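Home | Coursework | Projects | Archive | Contact
Filed under: Retail Studies, Student Reports

What Happens to a Sock Wall in June
Group 4: Hortensia Alarcón, Kittipong Srithong, Milagros Painemal

Our group was given men's accessories, after the groups ahead of us took shoes, denim and outerwear. Prosser, a downtown menswear store, let us study its sock and belt section on the condition that we stayed out of the way during the lunch rush. We mostly did.

The question was whether moving socks from the back wall to the register would sell more socks. The manager, Mwajuma Mussa, told us on day one that it would. We carried on with the study anyway, as it was worth 12 credits.

The back wall held 400 pairs, nearly all from two labels, Sakano and Varkus. We moved 200 pairs to a rack by the register and left the rest where they were. Over June the section sold 3,181 dollars' worth of socks and belts. The register rack did most of the work. The back wall sold mainly to men who already knew it was there.

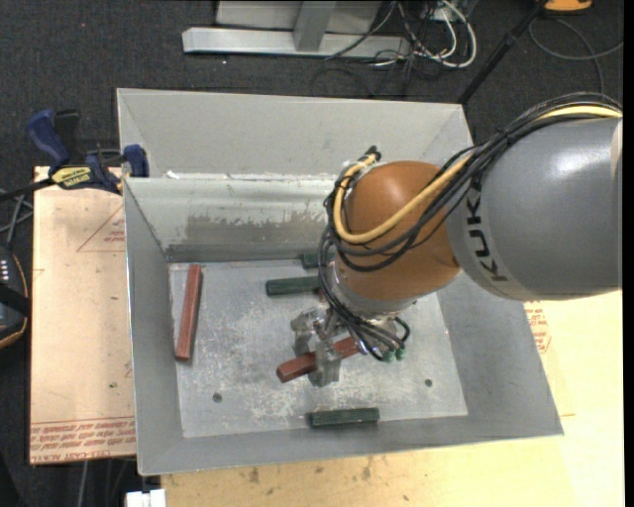

Fig. 1. KUKA robot arm over a metal bin with red and green bars.

Belts did not move at all, in either sense. Kittipong's theory is that a man buys a belt when the old one fails and at no other time. We have no data on this, but none of the shoppers he interviewed could remember buying a belt for fun.

Price signs were a smaller surprise. Plasell supplied the rack with its own sign holders, which faced the cashier. We turned them around in the second week - sales rose, though so did the number of people asking if the socks were on sale. They weren't.

Limits: one store, one month, and Father's Day sitting in the middle of it. Our adviser, Shahnaz Navaratnam, has asked us to repeat the test in a duller month. The revised draft is due 20th September, and Milagros has the receipts.

Previous project | Next project | Back to top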